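Council to extend computer refurbishment scheme to rural libraries

Bridell Shire Council has approved an extension of its computer refurbishment scheme to the four branch libraries outside the main town, with the first machines to be placed in May.

The scheme takes desktop computers retired by council departments, schools and local businesses, wipes the storage, replaces failed parts and lends the machines to households on a renewable 12-month term. Until now, borrowers have had to collect equipment from the Grosero Street depot during business hours. Residents of Fitard, the most distant township in the shire, face a round trip of more than two hours.

According to the report tabled with the motion, the scheme has received 3,778 donated computers since it opened. Of those, 2,000 were returned to service. The remainder were stripped for memory, power supplies and drives, or sent for metal recovery.

The report attributes most rejections to age. Machines that cannot run a supported operating system are no longer accepted for loan, whatever their physical condition. Swollen capacitors and corroded battery contacts were the next most common faults, followed by damaged processor sockets.
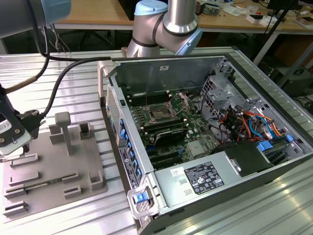

Luminița Manole told the meeting that the age rule was too strict and that plenty of older machines would do for typing and email if they were loaded with a lightweight operating system. She asked that the cut-off be reviewed before any more stock went to scrap, and that borrowers be offered the choice at the counter.

Council officers replied that a lightweight system had been trialled at the Ait Brahim Centre with 14 households. Borrowers were generally satisfied with speed, but several returned their machines when school software would not install. The officers agreed to report back on whether a second loan category, marked as unsuitable for school use, could be run without extra staff.

Under the extension, each branch library will hold a small float of tested desktops, together with monitors, keyboards and power leads. Loans will be recorded on the existing library card. A faulty machine can be handed in at any branch and exchanged on the spot if a replacement is held there. Repairs will continue to be done centrally, with the weekly book courier carrying equipment in both directions.

The budget allows for 300 loans through the branches in the first year. No deposit will be charged. Households holding a concession card will be given priority for the first eight weeks, after which loans will be open to any resident with a current card. Community groups may apply for up to three machines each.
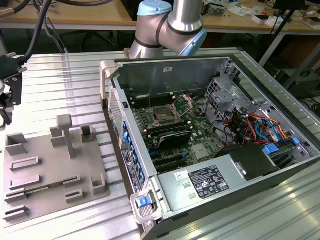
Data handling was the other matter raised at length. The revised procedure requires every drive to be overwritten in full and the result logged against the serial number of the computer. Drives that fail the overwrite will be shredded, and donors may request a certificate in either case. Solid-state drives will be cleared using the manufacturer's secure erase command, as a plain overwrite may leave data in reserved blocks.

Thomas Orlandini, who moved the motion, said the procedure had been brought into line with the one used for the council's own equipment. An earlier draft had allowed donors to certify that they had erased their own drives. That clause was removed.

An amendment to include laptops was defeated. The report had noted that replacement batteries made up the largest single cost in a short laptop trial, and that suitable parts were often unavailable for models more than five years old. Laptops will still be accepted at the depot for recycling.

Donations should be taken to Grosero Street between 9 a.m. and 3 p.m. Branch libraries will not accept them. Donors are asked to remove discs and memory cards, to include the power lead where possible, and to leave the case closed. Cathode ray monitors and printers should go to the transfer station.

Loan application forms will be available at library counters from the end of April.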